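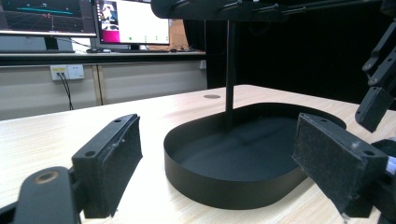

Grant Reports > Interim > Furniture and Fittings

Zistthorpe Reading Room - second progress report to the Simões Fund
Mar 5, 2018

This report covers the work done on the tables and desk fittings since our last report in December. The building work is reported separately and is not included in these figures.

Tables

The new wooden tabletops have been delivered and fixed to their bases. We chose a pale finish because the reading room faces north and the old dark tops, which dated from 1927, made it hard to read there on winter afternoons. Stikel supplied the tops and Grudance did the fitting. Both firms kept to the prices they quoted.

The tops have a small round cable hole, so that lamp and charger leads can go down through the table and not over the front. The first drawings had the hole in the middle. We asked for it to be moved toward the back after trying a paper template with a large atlas open on it. This added a short delay to the order and no cost.

One top arrived with a dent on the underside. It does not show in use and we kept it, with a small credit from Stikel against the final invoice.

Trays

The application asked for one tray per seat to hold pencils, slips, erasers and bookmarks. We bought 45, which covers every seat plus spares. The model we settled on is a black oval tray, open and shallow, with rounded ends and a low, smooth rim. It has a matte black floor. We had looked at a deeper box with dividers, but short pencils were hard to get out of it and it took up more of the table.

Staff have asked for two changes to how the trays are used. The first is that they should stand well in from the front edge, so that readers have a clear space for a book. The second is that they be emptied and wiped at closing. Dust and eraser crumbs show up on the black, more than we expected. A dry cloth is enough.

The spare trays are on the bottom shelf of the supply closet. We have not decided whether to put some at the issue desk.

Surface care

The tops were oiled before delivery and need another coat once a year. Grudance left written instructions. They advise against spray polish and against standing anything damp on the wood, and we have added a line about cups to the reading room rules. The trays are light enough to slide, so we tested felt pads under a few of them. The pads stopped the sliding but came off within two weeks - we will try a different adhesive before buying more.

Budget

Spending on tables and trays is within the amount approved. The trays came in under estimate and the cable fittings slightly over, and the two nearly cancel out. We would like to keep the small balance in this budget line for the pads and for a second tin of oil. If the Fund needs a formal request for this, please let us know which form to use.

Still to do

The chairs are late. The supplier has given us a new delivery date twice, and we are using the old ones until they come. Seven of the old chairs have loose joints and have been taken out of use, so the room is running below its full number of seats.

The labels for the table numbers have not been ordered. We are waiting on a decision about whether they go on the tabletop or on the side rail. Our preference is the side rail, to leave the wood clear.

The final report will include the invoices, the seating plan and the care sheet for the tables.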